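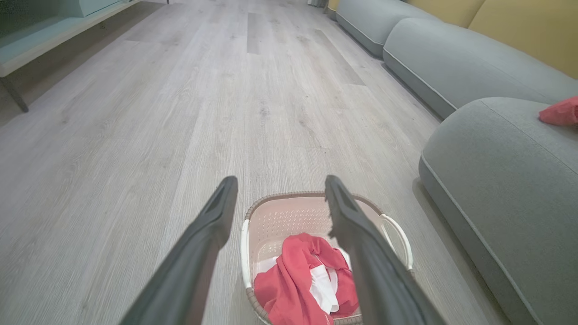
Laundry basket with the brown rim, on the floor.

Jul 11, 2020

Continued with the cassette transfers for the Tondcombe mosque archive. Side A of the Friday sermon from April is finished, side B has a strong hum and I stopped it after 40 minutes. I will try again with the other deck, the Heltmont one, because its heads were cleaned last week and mine were not.

The tape is of 90 minutes but the sermon itself is shorter. After it there is a long part with announcements, then somebody reads the names of families who gave food for the fast. I kept all of this in the file. Last time we cut such parts and I regret it, for the history of the congregation they are maybe more useful than the sermon.

Problem with spelling. The old index writes the Arabic terms in three different ways, sometimes on the same card. For now I copy the card exactly in the "title" field and put our own spelling in the second field. Please do not correct the first field, even if it looks wrong.

The label of tape 2 says "Morais hall, evening talk". The voice is the same as on tape 1, I am almost sure, but the echo is very different, so a bigger room. Question mark stays in the catalog until one of the older members can listen.

Disk space: some 900 MB per side with the present settings. The Gremomura drive is nearly full. I moved the funeral prayers to the second drive and checked that the files open.

Also read again the permission letter. It allows listening in the reading room, it says nothing about putting the recordings online. So nothing goes online yet, also not the short clips.

To do:
side B again, other deck
ask for blank labels
write to the Morais hall about their old booking register
compare the date on the card with the date spoken at the start of side A, they differ by one week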